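Kekia
Search this site
Search
Home Sewing Mending Knitting Patterns About

How to turn up shirt sleeves that are too long

Last updated Dec 7, 2019

I have short arms. Every shirt I've ever bought comes down to my knuckles, and for years I just rolled the cuffs up and got washing-up water down them anyway. Then my friend Annick Cloutier showed me how she moves a cuff up the sleeve, and I've since done it to nearly every shirt in the house (including a few of my husband's, which he didn't ask for).

It takes me an evening. You don't need a fancy machine – mine is an old Wojcik that only does straight stitch and a rather wobbly zigzag.

What you'll need

A seam ripper, pins, tailor's chalk, a ruler, a hand needle and thread to match the shirt. I buy big 1000 metre reels in white and navy and they last me ages.

Step 1: Find your length

Put the shirt on and do up the cuffs. Bend your elbow! This is the bit I got wrong the first time, and I ended up with a shirt I could only wear standing very straight. Pinch up the extra fabric above the cuff until the edge sits at your wrist bone, pin the fold and take the shirt off. Measure the fold from top to bottom and double it. That's how much you're taking out.

Step 2: Check both sleeves

Do the other arm as well. Mine don't match, and I bet yours don't either. Lay each sleeve out flat with the seam along one side and smooth it from the shoulder down. Checks and plaids are easier than plain cloth here, as you can follow a line straight across when you chalk.
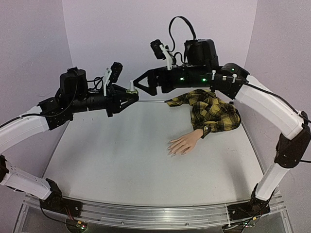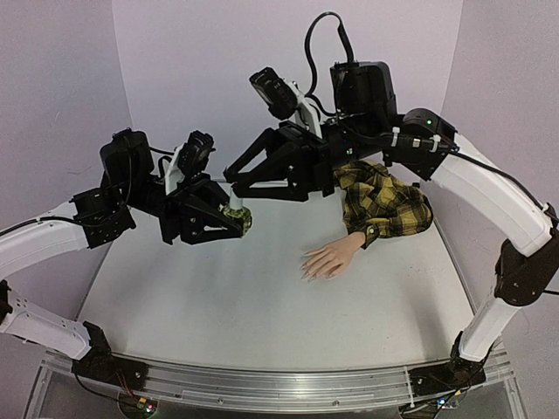 Step 3: Take the cuff off

Unpick the cuff slowly, starting on the inside. Take a quick photo of the pleats on your phone before you pull them out, or you'll be guessing later. Mark the pleats with chalk too.

Step 4: Trim the sleeve

Chalk your new line, then add 1 cm for the seam and cut. The little opening above the cuff (the placket) will get shorter, so if you're losing more than 4 cm you may need to open it further up and bind it again. I usually stop short of that and live with a slightly longer sleeve.

Step 5: Put the cuff back

Fold the pleats in again, a bit deeper if the sleeve is now wider than the cuff. Slide the raw edge inside the cuff, pin from both ends towards the middle and tack it by hand. Try it on before you sew! Then stitch close to the edge, going slowly over the thick bits near the placket.

Press it with plenty of steam and sew on any button that came loose while you were wrestling with it.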